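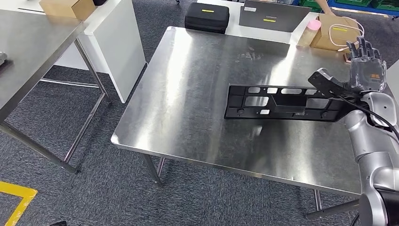
Arlindo Figueiredo would like the office potluck abolished, and he would like it done before Friday. He has put this in writing twice. His second email, sent to everyone on the Clallia payroll, argued that a lunch requiring a spreadsheet has stopped being lunch.

He may have a point. The spreadsheet for the August potluck ran to 17 rows, and six of them said "chips." One said "plates (maybe)." Jussara Medeiros, who has organized the thing for five years and shows no sign of mercy, colors the cells by food group. Chips, she has ruled, are a color of their own.

I have been going to workplace potlucks for more than 20 years, at four companies, and the food has improved only once, when a man in billing got divorced and took up Thai cooking. He remarried. We went back to seven-layer dip, usually with five layers.

What keeps the potluck alive is fear. To skip it is to be the person who skipped it, and to bring store-bought cookies is to spend the afternoon watching people not eat them. Salim Wanyama gets around this by moving supermarket brownies into his own dented pan and roughing up the edges with a fork. He was asked for the recipe last summer. He gave one, and a coworker has since made it and blamed her oven. 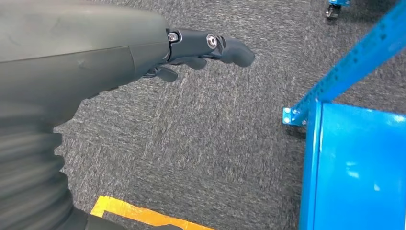 The slow cooker problem

Every potluck has one outlet and four slow cookers. At Clallia the outlet goes to whoever gets in first, and Dalal Fakhoury gets in at 6. Her meatballs have been warm every year. Everyone else's chili is served at the temperature of the hallway, and eaten politely, with chips.

Figueiredo's emails have so far drawn one reply. It was from Medeiros, and it put him down for napkins.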